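4. Setting Up Your Table Loom for the First Time

The Durrani loom folds flat for shipping, so the first job is to get it standing up. Clear yourself a table you can walk around if possible.

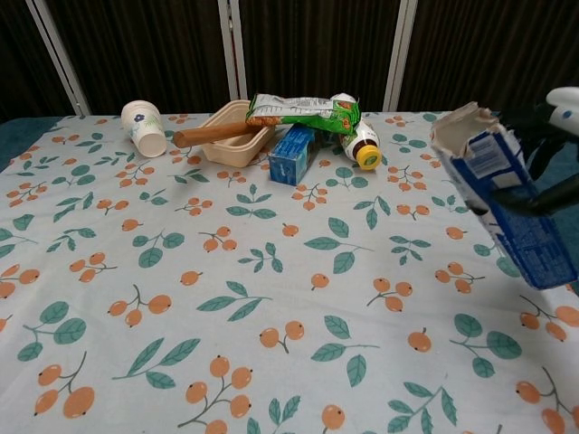
You'll be at this for an hour or so, and most of that is threading, so pull up a chair that lets your elbows sit a little higher than the breast beam. Put on some music too!

4.1 Unfolding the frame

1. Lay the loom on its back with the Durrani nameplate facing up.
2. Loosen both wing nuts three full turns. Leave them on the bolts.
3. Swing the castle (the tall center part) upright until you hear it click on both sides.
4. Tighten the wing nuts by hand.

CAUTION: Keep your fingers away from the side slots while the castle is moving. It comes up faster than you expect.

Note: If only one side clicks, fold the castle halfway down and try again. Forcing it will bend the catch.

4.2 Winding on the warp

For your first project we suggest the Zemgate cotton from the starter pack. It's strong and smooth, and it forgives a lot of fumbling. You'll need 73 warp threads for the sample scarf, including one extra at each edge.

1. Tie the warp to the back rod in small bundles, using the knot shown on the card.
2. Ask a friend to hold the other end, or hang a water bottle from each bundle.
3. Turn the back crank slowly, slipping in a sheet of the brown paper each time the beam goes around.
4. Stop when the loose ends hang 19 inches in front of the castle.

Note: Soudabeh Azimi, who teaches our beginner class in Pilham, winds her warps with the lights low and a lamp behind the loom. Crossed threads show up right away – try it, it's a lovely trick.

4.3 Threading and tying on

1. Starting from the right, pull one thread through each heddle in the order 1, 2, 3, 4, then begin again at 1.
2. Check your work after every 11 threads and tie that group in a loose slip knot.
3. Sley the reed, one thread to each slot.
4. Tie the groups to the front rod, working from the center out to the edges.
5. Pat the warp with a flat hand. It should feel the same all the way across. Retie any soft spots.

CAUTION: Always lock the front ratchet before you let go of the crank.

Now press levers 1 and 3 together and look through the gap. That's your first shed! Throw a few rows of scrap yarn to spread the warp, then change to your good yarn and go on to Section 5.

Spare heddles and paper can be ordered from the Liltomton workshop. The part numbers are inside the back cover.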